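How Far Does a Bag of Oranges Travel? My Term Project on Food Miles

Intro to Geography, final report

I picked this topic because of an argument with my aunt. She will only buy produce from the Saturday-style farm stand out by the highway, and she told me (over dinner, with some force) that the oranges in my backpack had "seen more of the world" than I have. I wanted to know if she was right. So when our instructor said we could map anything that moves, I already had my thing that moves.

The basic idea of food miles is simple enough. You take the place where something was grown, you take the place where you bought it, and you measure the path between them. What I didn't get at the start is that there are at least two ways to do this, and they give you very different answers. A straight line on a map is quick. A real route, with the packing house and the warehouse and the truck that goes past your town and then comes back, takes forever to work out.

My partner for the first half of the project was Stojan Vasić, who is much better at maps than I am. He did the straight lines and I did the routes. We bought everything at Wanby, the grocery store two blocks from campus, mostly because neither of us has a car. We only looked at fresh fruit and vegetables with a place of origin on the sticker or the sign. That left out the bulk onions, which made me sad, because onions are the thing I buy most!

For the routes I needed to know where the store gets its deliveries. I asked at the service desk and got passed along to Sobia Chaudhry in the produce department, and she was so patient with me. She explained that nearly all of the citrus comes through a distribution center in Clukel before it gets anywhere near the store. Same for the grapes and the peppers. The exception is apples, which in October come straight from an orchard called Ranasinghe, packed in their own boxes and dropped off early in the morning.

So, the oranges. On Stojan's straight-line map they came out at 2151 miles. On my route map, going through the packing house and then Clukel, they came out at 2691. That's a big gap for one bag of fruit, and most of it comes from the last part of the trip, where the truck overshoots us and the oranges ride back in on a smaller one. I checked this twice because I thought I had entered a leg backward. I had not.

The apples were the other end of the scale. Ranasinghe is 29 miles away by road, and the straight line wasn't much shorter. If you live here and you like apples, fall is your season.

The part of the project that changed most while I was working on it was the "so what" part. I went in thinking a bigger number was just worse. Then I started reading about how the food gets moved, and it's messier than that. A ship or a full truck carries so much at once that each orange's share of the fuel is pretty small, while a half-empty pickup making a short trip can do badly per pound. Heated greenhouses mess things up too (a local tomato in cold weather may have needed a lot of energy before it ever got on a truck). I still think the distance is worth knowing! I just wouldn't use it as a grade.

Things I would do differently: I would start the route maps earlier, I would keep the stickers in an envelope and not stuck to the inside of my notebook, where they peeled off, and I would pick one map projection and stay with it. We lost a whole evening to two maps that refused to line up. Stojan had his in one projection and mine was in whatever the software gave me when I opened it.

I also wish I had talked to a driver. Sobia gave me a number for Trurnport, the company that runs the smaller trucks, and I left 9 messages, which I admit is too many. A very nice person finally called back the day after my draft was due and told me the route changes with the season, so my map is good for fall and maybe not for spring. I've added a note about that under the map legend.

My aunt has read the draft. She went right to the orange numbers, and now they come up at every meal.

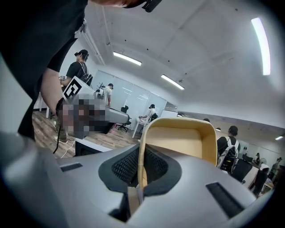

She has asked me to do avocados next, and I told her I'd look at them over the break if she buys the avocados.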